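Care of painted and bare steel in the workshop
Last revised October 1, 2018

Contents of this page
Identifying the finish
Cleaning
Removing loose paint
Treating rust
Priming and top coat
Seams and drain holes
Storage of part-used tins

Identifying the finish

Most sheet steel goods sold for workshop use are either powder coated or stove enamelled. Older items may carry brush-applied oil paint. The three behave differently under solvent. Rub a hidden spot with a white cloth dampened with cellulose thinner for ten seconds. Powder coat softens slightly and goes dull. Stove enamel is usually unaffected. Oil paint wrinkles or comes away on the cloth. Galvanised steel with no paint on it shows a spangled pattern when clean and needs a different primer (see below).

Do the test outdoors or with the door open. Nitrile gloves, not latex.

If the item was painted before the 1970s, assume lead until a test swab says otherwise. Do not dry sand lead paint. Wet abrade it, bag the residue and ask the council where it should go.

Cleaning

Sweep or vacuum out loose swarf first. Swarf left under a wet cloth will scratch whatever finish is left and will rust in the scratches overnight. Wash with warm water and a small amount of washing soda, one level tablespoon to a litre. Rinse twice. Washing soda attacks aluminium, so check with a magnet if there is any doubt about the metal.

Cutting oil that has gone brown and sticky will not shift with soda. Use white spirit on a rag, leave it five minutes, wipe, then wash as above. Hang the rags outside, opened flat, until dry. Rags with linseed oil on them go in a lidded metal tin of water, as they can self-heat.

Dry the steel straight away. A hair dryer on low will clear water from folded edges where a cloth does not reach.

Removing loose paint

The aim is a firm edge all round the damaged patch. Push a stiff scraper at a low angle from the bare metal towards the paint. Whatever lifts was going to lift anyway. Stop when the blade rides up over the coating. Then feather the edge with 120 grit on a cork block, followed by 240, until a fingernail drawn across it does not catch.

Wire cups in an angle grinder are quick but polish the surface, and primer holds poorly on polished steel. If one has been used, go over the area afterwards with 120 grit by hand.

Treating rust

Light surface rust needs only abrasive and a wipe with white spirit. Pitted rust needs a converter. I have used the Clisell gel for several years -- it stays put on vertical faces, where the thin liquids run off. Brush on, leave until it turns fully black, and do not rinse unless the label says to. The Nimell liquid is cheaper and perfectly adequate on flat work. Neither will do anything useful over oil, or over rust flakes that can be lifted with a knife.

Below 8 degrees the reaction is very slow. Jobs that fail in winter generally fail here.

Priming and top coat

Zinc phosphate primer for bare steel, etch primer for galvanised. Two thin coats, with the maker's stated interval between them. Aroha Hollis wrote in August to point out that an earlier version of this page gave the interval in minutes where it should have said hours. Corrected, with thanks. 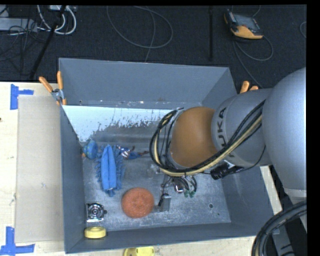

For surfaces that take knocks, a two-pack top coat outlasts any single-pack enamel but needs an air-fed mask if sprayed. Brushing it is possible in small areas. Single-pack enamel is easier to touch in later, and for anything that will have metal parts dropped on it the repair matters more than the gloss. Allow a full week before loading. It will feel dry after a day and still mark.

Colour matching: take a chip at least the size of a thumbnail to the counter. Van Beek will scan one while you wait. Greys shift a good deal between batches, so buy enough for the whole job.

Seams and drain holes

Folded and spot-welded seams hold water by capillary action. After priming, run a thin bead of seam sealer along the joint and smooth it with a finger dipped in white spirit (gloved). Leave drain holes clear. Twist a pipe cleaner through each one while the paint is still wet.

Storage of part-used tins

Wipe the rim before tapping the lid down with a rubber mallet. Write the date and the item painted on the side, not the lid -- lids get swapped. Primer opened more than two years ago should be tried on scrap first.

Kiros Lemma at the Stolgate tool library keeps a sheet of drying times for the common brands, on request at the desk.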